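### 4.3 손끝 형상과 제어기 조합에 따른 파지 비교

본 절에서는 양팔 조작 플랫폼에서 손끝 형상과 제어기를 바꾸어 가며 캔 파지 성능을 비교한 결과를 기술한다. 비교 대상 손끝은 Stomine과 Celtutel의 2종이다. Stomine 손끝은 끝단이 좁고 접촉면이 평탄하며, Celtutel 손끝은 접촉면이 오목하게 가공되어 원통형 물체와의 접촉 길이가 길다. 제어기는 위치 제어만 수행하는 기본 제어기와, 손목부 힘 추정값을 되먹임하는 Chiriac 제어기를 사용하였다. 네 조합 모두 동일한 팔과 동일한 구동부에서 시험하였으며, 손끝을 교체할 때마다 영점 보정을 다시 수행하였다.

#### 4.3.1 시험 조건

대상 물체는 금속 캔으로 한정하였다. 캔은 높이에 비해 지름이 큰 것이 많아, 측면을 잡을 경우 손끝이 상판에 가까워지고 상단 테두리를 잡을 경우 접촉 면적이 작아진다. 두 전략의 장단점이 분명하게 갈리는 물체이므로 손끝 형상의 영향을 분리하여 관찰하기에 적합하다고 판단하였다. 지름이 다른 캔을 섞어 배치한 것은 손끝 간격의 초기값을 물체마다 다시 추정하도록 하기 위한 것이다.

전체 시도 횟수는 2367회이며, 이 중 1021회는 광택이 있는 상판에서, 나머지는 무광 매트를 덮은 상판에서 수행하였다. 각 시도는 대기 자세에서 출발하여 접근, 하강, 폐합, 상승, 유지의 순서로 진행된다. 상승 후 유지 구간이 끝날 때까지 캔이 손끝에서 이탈하지 않으면 성공으로 기록하였다. 접근 도중 인접한 캔을 밀어 넘어뜨린 경우에는 파지가 이루어졌더라도 실패로 분류하였다. 손끝이 상판에 닿아 안전 정지가 발생한 시도는 별도 항목으로 집계하고 재시도하지 않았다.

물체 위치는 외부 고정 카메라와 손목 카메라의 영상을 Butau 모듈에서 융합하여 추정하였다. 고정 카메라는 작업 공간 전체를 담당하고, 손목 카메라는 하강 구간에서만 사용된다. 두 카메라의 추정값이 어긋나는 경우에는 하강 구간에 진입하기 전까지 고정 카메라의 값을 우선하였다. 조명은 천장 조명을 그대로 사용하였으며 별도의 확산판은 설치하지 않았다.

#### 4.3.2 손끝별 결과

무광 상판에서는 두 손끝의 차이가 크지 않았다. 기본 제어기를 사용한 경우 지름이 작은 캔에서 Celtutel 손끝이 다소 우세하였으나, Chiriac 제어기를 적용하면 그 차이는 반복 시험 간 편차 안에 들어왔다. 지름이 큰 캔에서는 반대로 Stomine 손끝이 유리하였다. Celtutel 손끝의 곡률이 작은 캔에 맞추어져 있어, 큰 캔의 측면에서는 접촉이 오목면의 양쪽 가장자리에 집중되고 상승 초기에 캔이 기울어지는 경향이 나타났다.

캔 간격이 좁은 배치에서는 손끝의 외형 폭이 지배적인 요인이었다. 쐐기형에 가까운 손끝은 이웃한 캔 사이로 진입하기 쉬운 반면, 폐합 시 작은 위치 오차에도 캔이 회전하였다. Celtutel 손끝은 진입 단계에서 실패하는 비율이 높았고, 일단 진입한 뒤에는 회전이 적었다. 따라서 두 손끝의 총 성공률이 비슷한 조건에서도 실패의 내용은 서로 다르다. 표본을 캔 지름별로 나누지 않으면 이 차이가 상쇄되어 보이지 않는다.

#### 4.3.3 상판 반사의 영향

광택 상판에서의 성능 저하는 네 조합 모두에서 관찰되었다. 주된 원인은 위치 추정 단계에 있다. 그림 4의 배치에서는 참치 캔 여섯 개가 상판의 먼 쪽에 놓여 있고, 중앙의 넓은 Wild Planet 캔은 상판에 비친 로고가 상하로 뒤집힌 채 식별될 만큼 뚜렷하게 반사된다. 그 뒤로 Bumble Bee 캔의 일부가 가려져 있어, 겹침과 반사가 함께 나타나는 배치이다. 천장 조명의 밝은 줄무늬도 같은 표면에 겹쳐 있다. 분할 단계에서 캔 본체와 반사상이 하나의 영역으로 묶이면 추정된 캔 바닥이 카메라 쪽으로 이동하고, 그 결과 파지점이 실제보다 앞쪽에 설정된다.

**그림 4.** 고정 카메라로 본 광택 상판의 캔 배치. 좌우 그리퍼는 상판 위에서 물체를 쥐지 않은 상태이며, 캔 뒤쪽으로 검은색 선반 프레임이 있다.
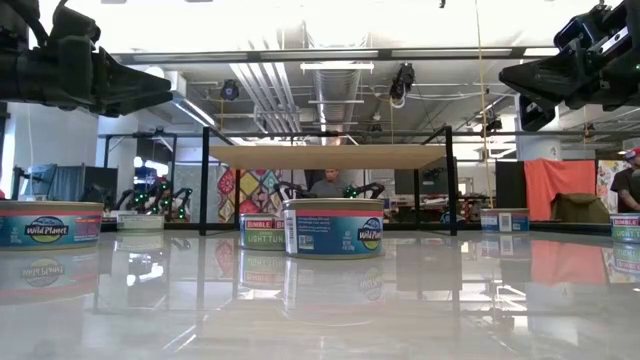

파지점의 전후 방향 오차가 약 6 mm를 넘으면 기본 제어기는 손끝 종류와 관계없이 대부분 실패하였다. Chiriac 제어기는 폐합 중 한쪽 손끝이 먼저 접촉한 것을 감지하면 손목을 접촉 반대 방향으로 옮겨 좌우 힘을 맞춘다. 이 보정은 폐합 방향의 오차에는 효과적이지만 전후 방향의 오차는 직접 줄이지 못한다. 광택 상판에서 Chiriac 제어기의 이득이 무광 상판보다 작게 나타난 것은 이러한 구조와 일치한다.

반사 영역을 제거하기 위해 상판 평면을 먼저 추정하고, 평면 아래에 대응하는 화소를 배제하는 절차를 Butau 모듈에 추가하였다. 해당 절차는 Smaranda Ghiță가 구현한 평면 추정 코드를 수정 없이 사용한다. 적용 후 캔 본체와 반사상이 병합되는 사례는 줄었으나, 캔 하단 테두리까지 함께 배제되어 높이가 낮은 캔의 바닥이 실제보다 높게 추정되는 부작용이 있었다. 이 경우 Stomine 손끝은 상단 테두리에 걸려 파지가 유지되는 일이 많았고, Celtutel 손끝은 오목면이 테두리와 맞지 않아 미끄러졌다.

#### 4.3.4 양팔 간 편차

좌우 팔에 같은 손끝을 장착한 예비 시험에서 우측 팔의 폐합 완료 시점이 좌측보다 늦는 현상이 확인되었다. 원인은 구동부의 마찰 차이로 추정되며, 폐합 명령의 속도 상한을 낮추어 두 팔의 시점을 맞추었다. 본 절의 결과는 모두 이 조정 이후에 수집한 것이다. 손끝 교체 순서에 따른 영향은 시험하지 않았으며, 손끝 패드의 마모도 정량화하지 않았다. 무광 매트의 두께만큼 상판 높이를 보정하였으나 매트의 눌림은 모델에 포함하지 않았다.

이후의 양팔 전달 시험에서는 Stomine 손끝과 Chiriac 제어기의 조합을 기본 구성으로 사용한다.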